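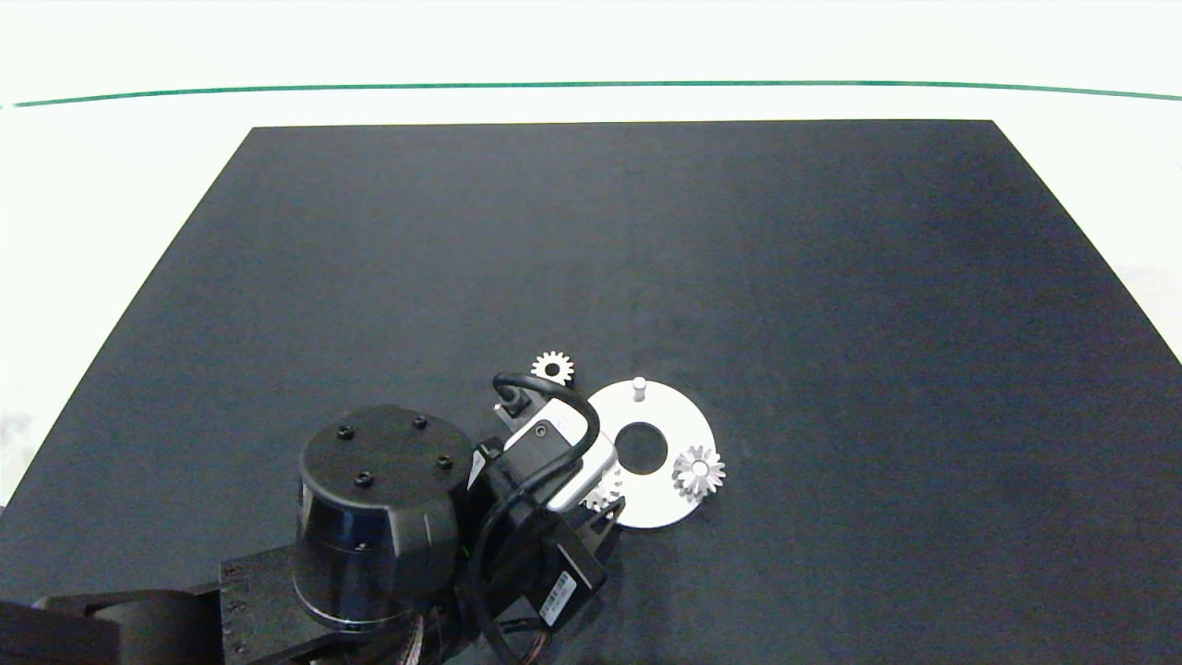
MATERIALS

The Slow Science of Flat

Felt, rubber and cork have covered workbenches for generations. Choosing among them still depends on measurements that few buyers make.

By Ross MacKinnon

A bench covering has two mechanical jobs that work against each other. It must give slightly under a dropped or pressed part so that the part is not marked, and it must stay flat enough that the part does not rock. A soft sheet does the first job well and the second badly. Most commercial mats are a compromise between the two, and the compromise is usually expressed as a single hardness number on the package.

The number is a Shore reading. A durometer presses a spring-loaded point into the sheet and reports the resistance on a scale of 0 to 100. Several scales exist, and they do not convert cleanly. A sheet rated 85 on the A scale is close to a shoe heel. The same figure on the OO scale describes a material that can be dented with a thumbnail. Catalogs often omit the letter.

At the Brornon test shop in Mirndale, sheets are cut into coupons and left under load on a granite plate. The procedure is plain. A steel cylinder is set on the coupon, a dial gauge is zeroed against the top of the cylinder, and the reading is logged at intervals until it stops changing. The load is then removed and the recovery is logged the same way. The dent that remains is the permanent set.

Permanent set is where inexpensive foams fail. Their cell walls buckle under load, and some do not return. A mat that was flat in April can carry the outline of a vise base by the end of the year. Solid rubber recovers better but creeps slowly if the load is left in place. Cork recovers well from short loads and poorly from long ones, and it sheds granules at any cut edge that has not been sealed.

Color receives less attention in the literature than hardness, although it affects the work directly. A dark surface under a pale part gives high contrast at the outline, and a through hole reads as dark. The reverse arrangement suits steel screws and black plastic. Mid-gray is a fair choice for mixed work but does neither job especially well. Gloss matters more than shade in rooms with overhead tubes, where a shiny sheet returns a streak of light at the angle most people sit.

Thickness is commonly overspecified. In the Brornon trials, a sheet 2 millimeters thick protected painted parts from scratches as well as one twice as thick. The thicker sheet performed better only in drop tests. It also lifted at the corners sooner, a result the shop attributes to uneven shrinkage between the top and bottom faces as plasticizer leaves the material.

Curl can be reduced but seldom cured. A curled sheet may be warmed, laid face down and weighted overnight. The treatment has to be repeated. Adhesive holds the corners, at the cost of a bench top that must be scraped when the mat is replaced.

Comden, a distributor that supplies repair shops and school laboratories, keeps records of returned sheets. The latest file lists 795 returns. The most frequent complaint was odor, followed by curl. Surface wear ranked lower than either. Odor comes mainly from sulfur compounds left by the curing process and fades with airing. The Mfinanga line of natural rubber sheet is now held unwrapped on racks for two weeks before shipping, and the distributor has extended the practice to its other rubber stock.

Cleaning instructions vary by material. Rubber tolerates mild soap and water. Alcohol is safe for occasional use but dries the surface over time. Citrus solvents swell natural rubber and should be kept off it entirely. Felt should be vacuumed and brushed in one direction. Cork may be wiped with a damp cloth and must be dried on both faces before it goes back on the bench.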